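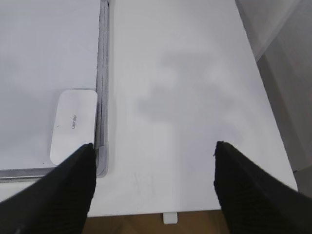

A blank whiteboard lying flat on a tabletop.

2 min read

Evening classes in Jalilbridge will move to the former Baloyi shoe shop from June, the town's adult learning service has said.

The change affects 13 courses, including bookkeeping and beginners' Spanish. Fees stay the same and the Thursday start time moves to 7.15pm.

"The old rooms were too small for the numbers we get now," said course manager Joanne Rowbotham. Parking is behind the building, with 40 spaces.

8 comments

Sign up to our weekly newsletter. You can unsubscribe at any time.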